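Workshop > Tips > Working Alongside Machines

Print this page | E-mail to a friend

Sharing a bench with robot arms: what we've learned so far

I run the silk flower bench at Palma, where we make up arrangements for hotels and shop windows, and since September part of the stem handling has gone over to arms. I love it! My wrists love it more. But the bench had to change, and so did we, so these are the tips I'd pass to any small workshop thinking of the same thing.

Clear the table further than feels sensible. We used to work in a heap, with wire, tape and coffee all in together, and a person can reach through that happily. Arms do better with one stem out in the open and the rest kept to the side.

Sort before you start. Celeste Quezada took this over (she used to do nothing but stems, all day) and now she sets out the flowers, checks for bent wire and decides what goes through next. She says it's the first time in years she has gone home without sore thumbs.
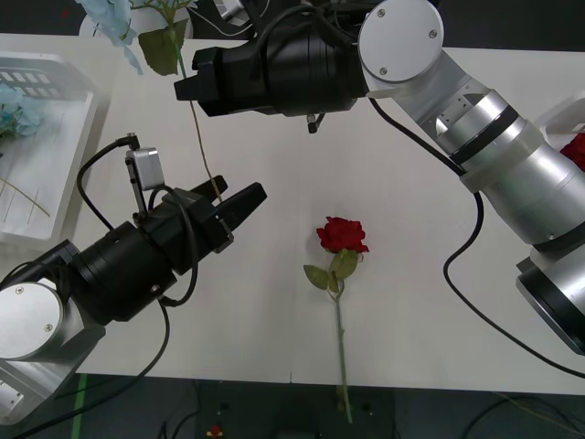

One rose out on the white table, blue flowers kept to the left in the tray and the vase.

Use a plain tabletop. White is wonderful for red and green, and you spot dropped bits of leaf straight away. Wipe it down at 10 and again after lunch, glue dust gets everywhere.

Long stems are trickier than you'd think. Decide as a group how they should lie, then stick to it, even on a Monday when everyone has forgotten. Mirta Benítez drew ours on a card and taped it to the wall.

Watch the cables! Walk the floor before the first run and look at where your feet will go. Keep boxes out of that side altogether.

Rotate the jobs. We swap every 2 hours, so one person feeds the table while another does the bows and the final shaping, and that last part is still all hands. Abdul-Rahman Ackah had never touched the shaping before and he's terrific at it.

Talk about the worries early. We had a good long meeting before anything was switched on, and people asked about their hours, which were kept as they were. Our hotel order was 2,744 stems and we all worked on it, only with far less pinching and reaching.

Keep a scrap box for petals that come loose. Hot glue, ten seconds, good as new.

14 comments | 37 shares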